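Project notes for anyone following the Sturkik kitchen challenge. We're the student robotics club at Bavport and this is our first year doing the simulated round. Short posts, one thread. 11/27/20

The task set is all kitchen work. Ours is the bottle task: get the arm to a bottle on the shelf by the upper cabinets and take hold of it. We named our controller Issa.
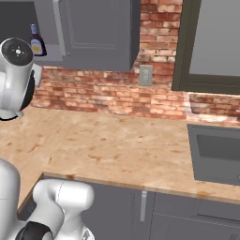
Do you need a real arm to enter? No real arm at all. The whole round is run in the simulator and you send in your code.

We've done 134 runs with Issa so far. Most of the bad ones go wrong at the wrist. The arm gets to the right place, then the hand is turned too far and the planner gives up.

We tried coming at the bottle from over the top as well as from the side. Hand above a dark bottle looks fine on screen, but there isn't much height in that compartment to work with.

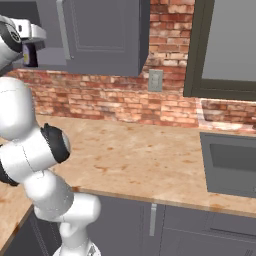
Allus replied that their team dropped the top approach in the first week and put the time into the side one, with a slower last stretch.

Fair point. We've cut the speed for the last part of the move and kept the rest as it was. A run now takes almost 11 seconds longer, which we can live with.
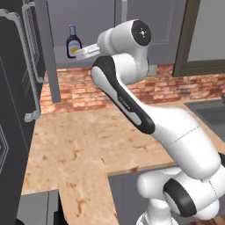

Gripper at the bottle, side approach.

The other job is the view from the hand. Two of us are working on that - it needs to know where it is when a cabinet door fills most of the picture. Grey door on grey cabinet is hard for it.
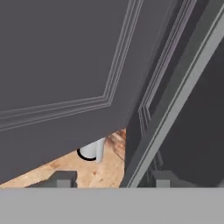
Hand view, fingertips at the bottom, cabinet door top left.

Next is cleaning up the logs and writing the report. The final round is in April. Code goes up once the report is in.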